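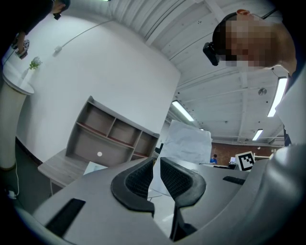
**Aug 22, 2026, back room, color bench**

Came in on a weekend to finish the gray coverage strips because I said I would, in front of people, in June.

Carrying on from last page. The question is still whether the Bepari cream developer behaves the same as the Bernetti one when you swap it into our usual mix. The rep says yes. The rep also said the foil cutter would last, and the foil cutter is now a doorstop.

Setup: natural gray yak swatches from the new box, washed once with the plain shampoo, towel dried, then left on the rack until dry all through. Base shade 6N from the Prornar tubes, mixed one to one and a half. Weighed on the small scale. The big scale has opinions.

- Strips A to D: Bernetti developer, 20 vol
- Strips E to H: Bepari developer, 20 vol
- 8 strips in all, 35 minutes each, no heat, rinsed until the water ran clear

Put the timer where I could hear it this time. See the entry about the orange bob.

**Mixing.** Bepari goes thinner in the bowl. Left it two minutes and it picked up a bit, but it still slid off the brush if I held it flat. On a swatch, who cares. On a hairline it would be down somebody's forehead before the kettle boiled. Bernetti sat where I put it. Bepari smells better, in the sense that it smells of less.

**Results, under the window and then under the salon lights.**

A, B, C: good, even, boring. What we sell.

D: patchy near the tape end. I think I starved it. Not counting D against anyone but me.

E, F: a half shade warmer than A to C. You have to put them side by side to see it, and clients do put themselves side by side with their own regrowth, every morning, in a car mirror.

G: same as E and F.

H: matches A almost exactly, which is irritating. Checked the weights and H got slightly more color than it should have. Redo H.

So the cheap developer may run warm, or may want a heavier mix, and if it wants a heavier mix it stops being cheap. Did the sum on the back of an envelope. At the rate we go through it, switching saves us 316 a year if the mix stays the same. If we have to add color to get the coverage, most of that goes down the sink with the rinse water. I'd have thought more of 316 before I saw the quote for the basins.

**Basins, while I'm on it.** Sterner want 1,772 for the pair, fitted, and will take 400 off if we let them haul away the old ones. I asked what they do with the old ones and got a long answer about brackets. The left basin still drips when the right one is running. Put a fresh washer in before lunch. It now drips at a different pitch.

**Wash test.** Started A, B, E and F on the ten-wash run with the sulfate-free. Two washes done today, dried on cool between. No visible fade on any of them, as you'd hope after two washes. Rinse water from E was a bit pinker than from A on the first wash, same on the second. Kept the paper towels, labeled, in the drawer with the roller pins. Please don't blot anything with them.

**For Athina.** Athina Zervas, you asked whether the swatches hold up under the flat iron after color. I've not got there yet. C and G are put by for you in the envelope marked NOT TRASH. If you do them before me, use the old iron at the middle setting and write the number of passes on the tape, in pen. The eyebrow pencil from last time has moved on to a better place.

**Odds and ends**

- Yak box is getting low. The next one should be the same batch if they have it, otherwise we start the comparison over and I take up gardening.
- Tint brushes with the blue handles are shedding. Found bristles in B. Picked them out, no effect on the color that I can see.
- Someone has been writing formulas on the mirror in lip liner. Handsome, but I cleaned the mirror.
- The 6N tubes crack at the shoulder if you roll them tight. Squeeze from the flat end and leave the key off.

**Next**

Redo D and H. Then a short run at one to one with the Bepari, two strips, to see if the warmth goes. Washes three to ten on the others when the basin is free. Not telling the rep anything until the paper towels are done.

Scale off, window shut, bowls soaking.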